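Cars & Driving > Buying and Owning > Used Sedans
26 replies

Two quotes for the same used sedan, which one to trust?

tomasz_in_ohio
Good evening to all. I am looking for my first car in this country and I have found a sedan, four doors, automatic, at a dealer in Bainbridge. The price on the window is fair. But when I sat down with the salesman, the paper had a line of $472 with the name "Droltik protection package". He told me that it is already on the car and it can not be removed. It is a coating for the paint and the seats.

At the second dealer, Zellik Motors, there is almost the same car, same year, same trim. It has more miles, but there is no package and the price is a little lower. My wife prefers the first car because of the color. I would like to know if the package is worth something, and if I should say no to it. Thank you in advance for your patience with my English.

gearbox_gwen
Your English is fine. Say no. If it's "already on the car," then they already paid for it, and that is their problem. Ask for the price without it, in writing. If they refuse, stand up and leave. They usually call you the next day.

flatsix_dad
I disagree a little with Gwen. I had a coating on my last car and the seats survived two kids and a dog. Would I pay $472 for it? Probably not. But I wouldn't lose a good car over it either. Look at the total, out the door, with tax and fees. One dealer hides it in a package, the other hides it in a "document fee."

gearbox_gwen
The seats survived because you cleaned them, Dad.

flatsix_dad
You have not met my kids.

tomasz_in_ohio
Thank you both. I asked for the total on paper from both dealers. With everything included, the Bainbridge car is more expensive, but it has newer tires and both keys. The Zellik car has one key only. I did not think about the keys before.

SorchaP
A second key can cost more than you expect, so please ask Zellik to include one before you sign. I bought there in February and they gave me floor mats and a full tank when I asked, so they do move a bit. What about the service history? For an automatic I would want to see if the transmission fluid was ever changed.

tomasz_in_ohio
The first car has a folder with all the receipts. For the second car they showed me only a printed report with the owners and one small accident in the rear.

oldwagon
One small accident, according to whom? Have it on a lift before you pay anything. I run a Flolance code reader on every car I look at. It's a cheap one but it tells you if somebody cleared the codes that morning. If the monitors all show "not ready," I walk away.

flatsix_dad
A dead battery also resets the monitors, to be fair. Cars sit on a lot for weeks. I would ask them to drive it for two days and check again.

oldwagon
You can ask. I have never seen a dealer do it.

gearbox_gwen
Agree with oldwagon on the lift. Pay an independent shop, one that the dealer did not recommend.

tomasz_in_ohio
I called a shop near my apartment and they can look at one car on Saturday morning. Only one, so I must decide which. I am thinking of the Bainbridge car, if they remove the package. Should I negotiate first or inspect first?

SorchaP
Inspect first, in my opinion. If the shop finds worn brakes or a leak, you have something real to talk about, and the $472 becomes one part of a bigger conversation. Take the written report with you.

oldwagon
Other way around for me. Get the price agreed on paper first, "subject to inspection." Otherwise you pay the shop and then find out they won't move at all.

SorchaP
That is a fair point. I still prefer my order, but his is not wrong. 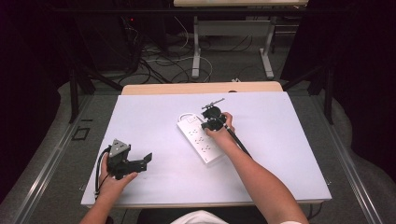
tomasz_in_ohio
One more question, please. How long should the test drive be?

SorchaP
Long enough to get the engine fully warm, so 20 minutes at least, with some highway and some slow traffic. Listen for how it shifts when it is warm, and park it once or twice to feel the steering.

tomasz_in_ohio
Update. I followed oldwagon and asked for the price first. They took off half of the package and the manager signed it, subject to inspection. The shop found that the rear brake pads are near the end, everything else is good. Now I wait for their answer about the pads.

gearbox_gwen
Half! Ask for the other half in brake pads.

flatsix_dad
For once I agree with Gwen completely. What color is it, anyway?

tomasz_in_ohio
Dark green. My wife is already calling it ours.

Sorcha Purves (SorchaP) marked this thread as helpful
2 shares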